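Turno trial users wanted, Clekside

Part time, paid, no experience needed

Drastach makes Turno, a small tabletop robot arm sold as a kit to colleges, training centres and workshops. The arm pushes objects about on a flat board with a plain rod and takes its instructions as ordinary typed sentences. We are looking for 15 people to use the kit at our Clekside unit and tell us where it falls short before the next version goes on sale.

What you will do

You will sit at a bench next to the arm and type short instructions, such as "move the blue cube away from the triangle" or "put the red pieces together". The arm will try to carry them out. After each attempt you mark on a form whether it did what you meant, and write a line or two if it did not. Wording is up to you. We want to see how different people ask for the same thing, so please don't try to write in a technical way.

Some sessions will be spent on the printed setup guide instead. You will be given the board, the blocks and the guide and asked to get the table ready from the instructions alone. Tell us which steps are unclear or in the wrong order. You will not be asked to wire anything or lift the arm.

Each person will work through up to 700 instructions over the whole trial. There is no target for a single session and you can stop for a break whenever you like.

Who can apply

You must be 18 or over and able to read and type in English. You need to be able to tell red, yellow, green and blue apart for this round. A later round will use shapes only, and you can ask to be put down for that one. People who have worked for Drastach or for our distributor Rätsep cannot take part. We would like to hear from people who have never used a robot, and also from teachers and technicians who might have to look after one.

The benches can be raised and lowered, and the room is on the ground floor with level access from the car park. If you use a screen reader or a different keyboard, say so on the form and we will set it up before your first visit.

Hours and pay

Sessions last three hours, mornings or afternoons, with one on Sunday for those who work in the week. Most people will come twice a week for five weeks. Pay is £15 an hour, including the induction. Bus and train fares within the county are refunded if you keep your tickets.

Your typed instructions and forms will be kept with a number in place of your name. The cameras over the table record the board and the arm. Your hands may appear if you reach in to reset the blocks. You can leave the trial at any point and will be paid for the hours done.

How to apply

Fill in the short form on the Turno trial page or pick up a paper copy from reception at the unit. Applications close at the end of May.
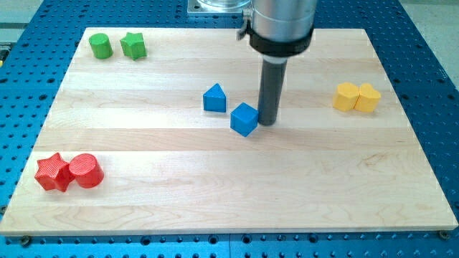
Turno kit: board, coloured blocks and arm with rod fitted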